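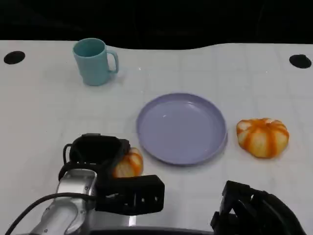 *2 min read*

**Background players wanted - Tasix, limited series, eight episodes**

Grorker is casting extras for the TV version of the Livov novels. Shoots through March, mostly nights, all in and around Phetsri. No acting experience needed. Locals first, please, we can't cover travel or hotels.

Who we want:

- Adults 18 and up, any look, any build
- Dock workers, bus passengers, wedding guests (big wedding, episode 2)
- People who can really dance a waltz. Say so in your email
- Anyone with a pre-1990 car that runs - extra fee for the car

Period show so no visible tattoos on hands or neck, no bright hair dye. Beards are good. Don't cut your hair before the fitting!!

Pay is $206 a day, up to ten hours, overtime after that. Meals on set. Fittings are paid seperately at a flat rate.

We have 497 spots to fill for the wedding and the station scenes and got over 1,000 emails last time, so please keep it short. Name, age, height, phone, two recent photos (face and full length, no filters), dates you can NOT do.

Put TASIX EXTRAS in the subject line or it won't get read. If you've already sent one in no need to send it agian. We only call people we can use.

No phone calls to the Grorker office.

Posted 2025-02-24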